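Lidport Clothing Bank: progress report to the Fortin Fund
4 November 2025

Dear friends at Fortin,

Thank you, as ever, for your patience with our long letters! Since July we have given clothes to 112 families, and the Pleltach Street room now opens three evenings a week (it was one when we last wrote).

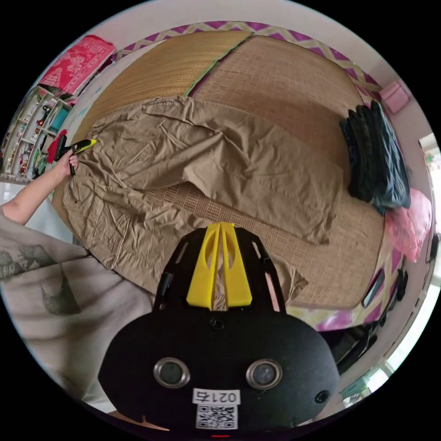 Tanner Zacharias: Could we have the evening hours through winter too? The day shift can't get there before five.

We would dearly like to, and the heating bill is what we are working out now. Eight schools send families to us, and the Flillia branch has found shelving at last.

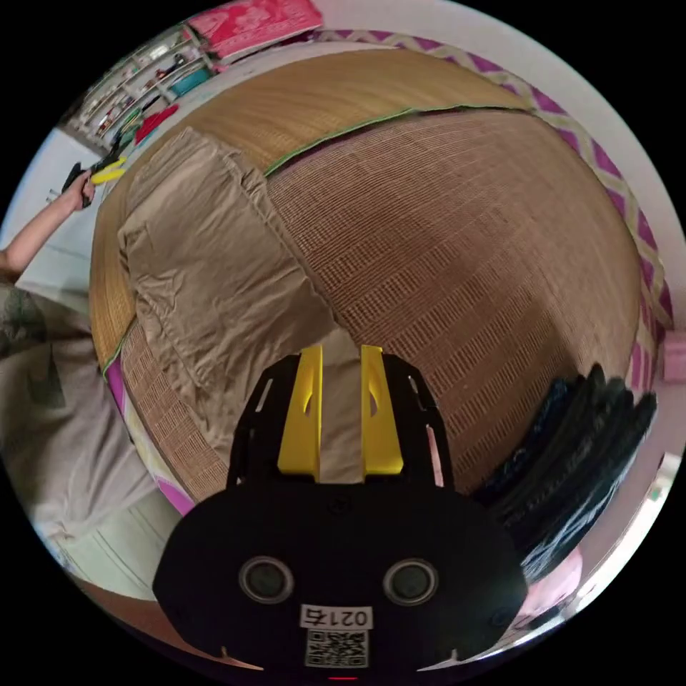
Donations came to 341 bags, mostly children's sizes, so adult workwear is still short and we'd put the next payment there.
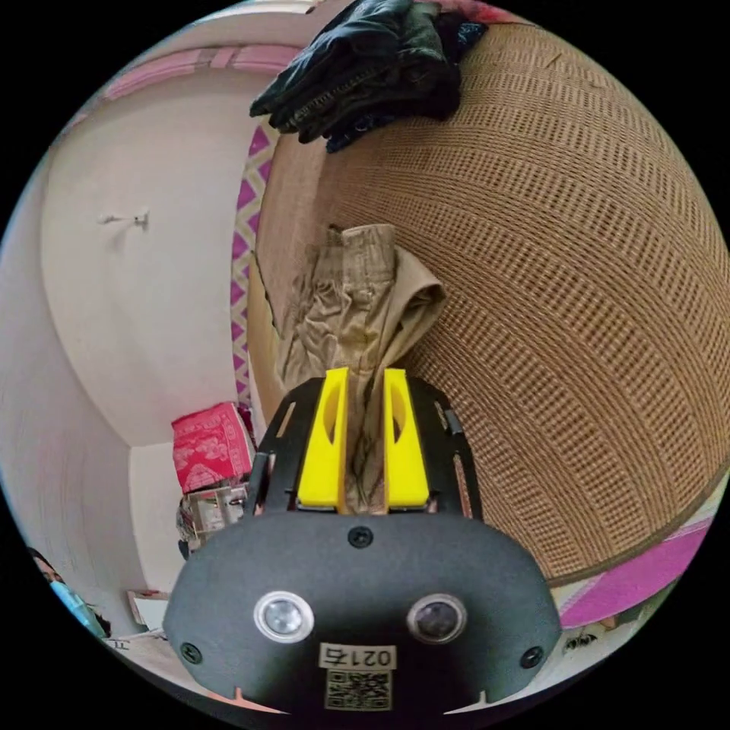
Khaki trousers.

With warm thanks,
Ritu Singhal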